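Goltov progress report, for the Derkach fund
Covering September to 5 December 2025

Hi all,

You asked for shorter and plainer this time, so I've tried for plainer. Short is hard for me. I've skipped the background because you've all read the application, and I've put the money question near the end where you can get at it without wading through the calibration stuff (though I'd love it if you waded).

The headline is that the software side of Goltov is where the plan said it should be, apart from the planner, which is late. The perception code is ahead. The tooling took up much more of my life than I budgeted for, and I'll own that one.

Where we're at with demonstrations

The milestone was 700 usable two-handed demonstrations of handling rolled material, and we have them. Usable is the word to watch there. A demonstration only counts once it has gone through the new checker, which looks at whether both grippers were tracked the whole way through, whether the clocks on the different cameras agree, and whether the finger opening we log makes sense next to the motion. We threw out 199 on top of the ones we kept. Most of those were early, from before the checker could complain while you were still at the table. Back then you'd do an hour of careful work, copy it all over, start the processing and find out after supper that the left hand's timestamps had wandered off.

Now it complains straight away, with a beep I've come to hate, and the throw-out rate has dropped a lot. I'd call that the best thing we did all quarter and it's maybe two pages of code.

We settled on rolls as the main object back in September, and I'm still happy with the choice. They're awkward in useful ways. A roll held flat wants both hands doing slightly different jobs, and a roll held on end is nearly all about one grip. It can also look much the same after you turn it, so the software can't lean on spotting one handy feature and following that. If the perception copes with a coil of plain tan stuff, I feel a lot better about it coping with a box that has writing all over it.
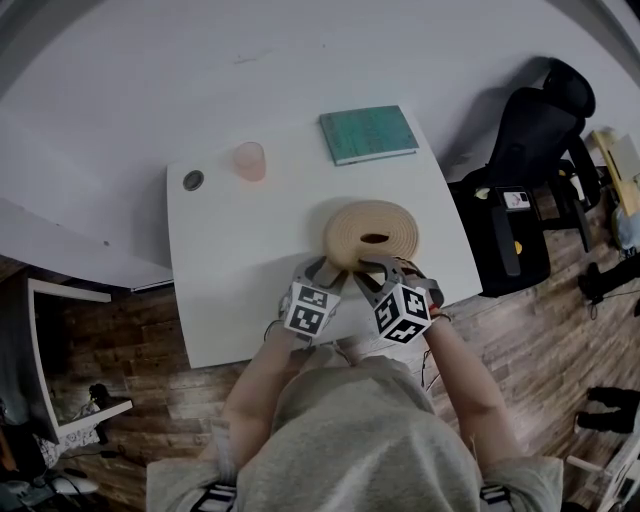
Most of my time in the first stretch went into working out where the two hands are relative to each other. Each hand on its own was fine pretty early. The markers on the cubes give us a good pose whenever a camera can see enough of them, and the motion estimate fills in when it can't. The trouble came when you put the two together. Each hand would be a little bit wrong in its own direction, and on a two-handed squeeze a little bit wrong twice means the software believes the fingers are inside the object. The planner then learns that fingers can go inside objects. You can guess how the playback looked in simulation!

The fix was to stop solving for the hands separately. We now solve both paths together over the whole demonstration, with the head view tying them to one another whenever it sees both sets of markers. It's slower – processing a session used to finish over lunch and now it goes overnight – but the disagreement between the hands at the moment of contact has come down enough that the playback looks like a person doing a job. I've kept the old method in the code behind a switch so we can compare, and I'd like to leave it there until spring.

Perception

This is the part that's ahead. The view from the gripper itself is wide and badly bent toward the edges, and I'd assumed we'd have to flatten every picture before the network could use it. I tried it both ways. Flattening threw away the outer part of the view, and the outer part has a surprising amount of the room in it, which helps the network work out how the hand is turned. So we're leaving the pictures bent and masking off the black border. It saved us a processing step and the results got a bit better. I'm always suspicious when less work gives a better answer, so I ran it again from scratch, and it held up.

The other piece is what I've been calling the grip estimate. Given the view down the fingers, the network guesses whether something is between them and how far along the pads it sits. It's good when the object is upright and pokes out past the fingers. It's weaker when the object is low and mostly hidden by the pads, and weaker again when the object and the background are close in colour. Pale walls are unkind to us. I've started mixing the backgrounds artificially during training, and that's helped some, but I think the real cure is recording in more rooms.
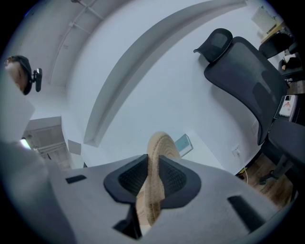
Cumeditz, commenting on the draft of this report, asked whether the grip estimate could be folded into the planner directly instead of being its own step, seeing as every extra step is one more place for a delay to creep in. They'd also like to see the confidence value logged beside each guess, so that anybody going back over a failed run can tell a wrong answer from an unsure one.

I agree with the second bit completely and it's already in. On the first I'm going to be stubborn for a while longer. With the estimate on its own I can look at it, plot it and tell when it's gone silly. Once it's buried in the planner, all I'd know is that the arm did something odd. When the planner is steadier I'm happy to merge them and see if we win any speed back.

The planner, or why I'm late

Right, the late part. The plan had the planner running on the arm by now. It runs in simulation, and it runs on recorded data (where it gets to be asked "what would you do next?" over and over and we compare with what the person did). It's not on the arm yet.

Two things ate the time. The first was delay. The pictures arrive a touch after the joint readings do, and the planner was treating them as if they'd arrived together. In simulation there's no lag unless you put some in, so of course everything looked lovely. Once I added a realistic lag the approach got jerky, with little stabs and corrections near the object. We now stamp everything at the source and the planner skips the first few steps of each plan, the ones that are already in the past by the time it's done thinking. Much smoother.

The second was my fault. I changed the way hand rotation was written down halfway through and didn't convert the older sessions. The training ran without a murmur and gave us a planner that was confident and wrong about wrists. It took me 6 days to find. There's a version number in every file now and the loader refuses to mix them. I should have had that from the start, and I've gone on about it in the repo notes so the next person doesn't have to learn it my way.

Tooling

The review tool is the thing I'd show you first if you came by. It lines up the head view and both gripper views on one timeline, with the finger opening and the tracking quality drawn underneath, and you can scrub back and forth through a whole demonstration. You can mark the moment of contact with one key. It's plain as anything to look at, but we've caught more problems by flipping through sessions in it than we did with any of my clever scripts.

It also reads the Fovix export format now, so those older recordings are usable without the conversion dance. There are 37 of them that passed the checker. I haven't added those to the total further up, as they were made with a different finger shape and I want to know whether they help or hurt before I claim them.

Still on the tooling list:

– search by object and by session, so I can stop naming folders after my mood
– a proper undo in the review tool (I've wiped my own marks twice)
– one install script that works on a clean machine without me standing behind it

Money and time

We're under on equipment and over on hours. The equipment is under mainly because processing overnight on the machine we've got turned out fine, so I never bought the second one. I'd like your okay to move what's left of that line into hours for the planner work. The total doesn't change. If you'd sooner keep it as equipment, tell me soon, as I'd then use it for spare gripper cameras and accept that the arm tests slide further.

What's next

First up is the planner on the arm, at low speed, with upright rolls only. Those are the ones where the grip estimate is strongest, and I'd like the first real test to fail for interesting reasons if it's going to fail. Flat rolls with both hands come after that. In between I want to record in at least two other rooms with darker walls and more clutter, and rerun the grip estimate on those before anybody gets excited about the numbers from this one.

I'd also like to change one thing in the milestones. The next one is written as a count of demonstrations again, and I don't think more of the same is what we need. Could we make it a measure of how well the grip estimate does in a room it's never seen? I've drafted some wording and can send it over whenever suits. It would be a harder target for me, just so you know I'm not wriggling.

The checker's logs and the list of rejected sessions with their reasons are in the shared folder, next to the budget sheet. Give me a shout if any of the links are broken.

Recent items
Goltov: September kickoff notes
Checker rules and reject codes
Reading Fovix exports in the review tool
Cumeditz comments on the grip estimate
Derkach fund: reporting template
Budget sheet, current version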